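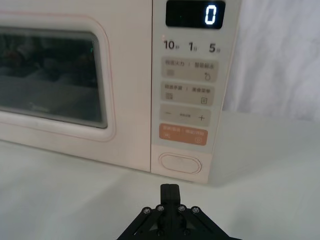
The case for three time buttons

I have owned four microwaves and I have used perhaps a tenth of what they could do. I don't think I am unusual. Most people I know heat soup, warm up a plate of last night's dinner, soften butter, and melt chocolate badly about twice a year. For all of that you need a length of time and a way to start. Yet the shops are full of ovens with a menu for fish, a menu for pizza, a menu for a baked potato that asks how many potatoes you have, and a dial that does something different depending on what you pressed before it.

My argument is a small one. The most useful thing on a microwave is a set of plain time steps, and every maker should put them at the top of the panel where the hand goes first. Ten seconds, one minute, five minutes. The Midea at the head of this page has exactly those, in a row under the display, marked 10秒, 1分 and 5分. You don't need to read Chinese to work out the order they come in, as the numerals are printed large and the characters small. I think that is the right way round.

What is wrong with the number pad

The usual defence of the full number pad is that it is exact. You can type in two minutes and 35 seconds if you like. But nobody's dinner needs two minutes and 35 seconds. The instructions on the packet are a guess made for somebody else's oven, and you will open the door, stir, and put it back anyway. A pad of ten digits takes up most of the panel and gives you a kind of exactness that food doesn't ask for.

It also makes mistakes easy. On the Teltden I had before my present oven, pressing 9 and then 0 gave you 90 seconds, while pressing 1, 3 and 0 gave you a minute and a half. Those are the same length of time, and I never minded that. What I minded was pressing 2, 0, 0 for two minutes and having a visitor press 200 for what she took to be 200 seconds. Neither of us was being stupid. The pad accepted both ideas without a word, and one of us got cold rice.

With time steps there is nothing to interpret. One minute and one minute is two minutes. A child can do it, and so can someone who has left their glasses in the other room.

What is wrong with the dial

The dial is better, and for years I would have said it was best. My first oven had two of them, one for power and one for time, and you turned the second until it pointed at roughly what you wanted. It rang a real bell at the end. I was fond of it.

The trouble was at the short end. Anything under a minute was squeezed into a sliver of the dial the width of a matchstick. Softening butter takes between ten and twenty seconds, and on that oven the difference between soft butter and a yellow puddle was a twitch of the wrist. The modern sort of dial, the kind that spins for ever and sends numbers up on a display, is meant to cure this, and partly does. But they wear. The Flollska in my sister's kitchen now jumps from 30 seconds to three minutes if you so much as lean on it, and she has taken to turning it backwards in small nudges, like somebody tuning an old radio.

Ten-second steps deal with the short end properly. Butter is one press, and then another if it needs it. Honey that has gone solid in the jar is two or three, with the lid off. These are the jobs where a microwave beats a hob outright, and they all happen in under a minute, so it is odd how little thought most panels give to them.

Why those three lengths

I have seen other sets. Some ovens have a single button that adds 30 seconds and starts the thing straight away, and plenty of people swear by it. I used one for six years at work. It is good for tea that has gone cold and poor for everything else. Thirty seconds is too much for butter and far too little for a bowl of stew, so that at lunchtime there was always someone jabbing at it seven or eight times and losing count halfway.

Ten seconds, a minute and five minutes cover the ground between them. The first is for softening and taking the chill off. The second is for portions, drinks and leftovers. The third is for things from the freezer, or a big dish of something, or potatoes if you are in a hurry and don't care about the skin. Four presses will get you to most of the times you will ever want. I might ask for 30 seconds as well, in place of the five minutes, if I lived on my own and never cooked in bulk. But I wouldn't argue hard for it.

I do think there should be few of them. The Akpan range that came out in February has nine shortcuts, including one for popcorn and one for what the booklet calls "beverage". Nine is no longer a shortcut. You have to stop and read, and by the time you have found the one you want you could have typed it in.

The menus

I should be fair to the menus, because the oven I am praising has them too. Its buttons cover microwave power and what the panel calls smart defrost, then a grill and combination setting, then a food menu, and below those there is one with a minus at one end and a plus at the other. So it isn't a bare machine. Someone who wants to brown the top of something isn't turned away.

What I like is the order. The times come first, straight under the display, and the cleverer functions are beneath them. The functions are also doubled up, two names to a button, so the whole lot takes less space than it would on most ovens I have used. That tells you which the designers expected you to want more often, and I think they guessed correctly.

Defrosting is the one automatic function I would defend. It is hard to do by hand. Full power cooks the edges of a block of mince while the middle stays like a brick, and working out the pulses yourself is tedious. A defrost setting that asks for a weight and gets on with it earns its place. I use mine most weeks, usually for 400 grams of mince or a bag of frozen stock, and it does a fair job as long as I turn the block over when it beeps.

The food menus I would let go. They rest on the idea that the oven knows what is in it, and it doesn't. It knows you pressed "vegetables". It doesn't know that they are carrots, that they are cut thick, or that they came out of the fridge this minute. So you use the setting once, the carrots are hard, and you go back to setting a time and looking. I read through 2,841 customer comments on a Cekska model last winter, during a bad cold, and the menus hardly came up except from people asking how to get out of them. The comments were about noise, about the door, and about the clock.

The clock, since it has come up

An oven that shows the time of day when it is idle has to be told the time of day, and told again after every power cut. Mine flashed for the whole of one spring. I have a clock on the wall and another on my phone. An oven with nothing to do might as well show a nought, or go dark, and leave it there. I know people who disagree with me strongly on this and who set every clock in the house by the one on the cooker. They are welcome to it, but let it be something you can switch off.

Touch panels and wet hands

There is one thing to be said against the sort of oven I am recommending. Flat panels are easy to wipe and hard to feel. A proper button that goes in and clicks can be found without looking, and for anyone whose sight is poor that matters a great deal. My father marks his with blobs of nail varnish, one for the minute and two for start, which works until he wipes it with something strong. He is on his third coat. If makers would raise the edge of just the one-minute step, or put a bump on it as they do on the 5 of a telephone, that would settle most of it at very little cost.

Flat panels are also fussy about wet fingers, and a kitchen is a place of wet fingers. I would take real buttons over touch ones every time if the price were the same. It often isn't. The cheap ovens with real buttons seem to be disappearing, and the last one I saw in a shop was 19 pounds dearer than the touch version beside it.

What I would look for

If you are buying one this year, try this in the shop. Stand in front of it and imagine you want to warm a bowl of soup for two minutes. Don't open the booklet. If your finger goes to the right place straight away, consider it. If you find yourself reading, move along to the next. Then do the same for softening butter. Most ovens pass one of those tests and I have met only a few that pass both.

Wattage and turntable size matter too, and so does whether your largest dinner plate will go round without catching. Take the plate with you, or at least measure it. I didn't, the last time, and now I eat reheated dinners off the side plates.

2018-07-12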